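Course notes, Week 3: Gathering Examples in Simulation
Vojtěch Sokol

Welcome back, everyone! Last week we talked about what a learning system wants from us, and the short answer was examples, plenty of them, and more varied than you'd think. This week you start making your own in the Skiltar simulator — and please don't worry if your first few tries are clumsy. Mine certainly were, and we keep the clumsy ones too (in their own folder).

Every try is stored as a string of views from the wrist camera, each one paired with the command you gave at that moment. So it pays to get used to seeing the room the way the arm does, tilted windows and all.

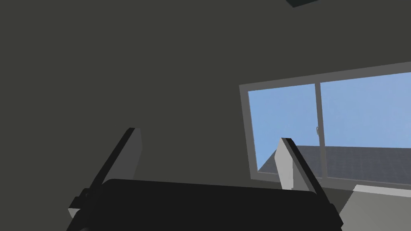 Fig. 3. Wrist view in the simulator, fingers apart and nothing between them.

Views with empty fingers belong in the set just as much as the ones with a firm grip, so leave them in when you trim. The Wesitz set we'll borrow from has 1,147 tries in it, and I'd like each of you to add 8 more. Change your starting pose between tries, go at a comfortable speed, and write one plain sentence for each saying what you meant to do.

If a try goes wrong halfway, finish it anyway and mark it "missed" in the log. Bring your log to the next session, and we'll read a few together.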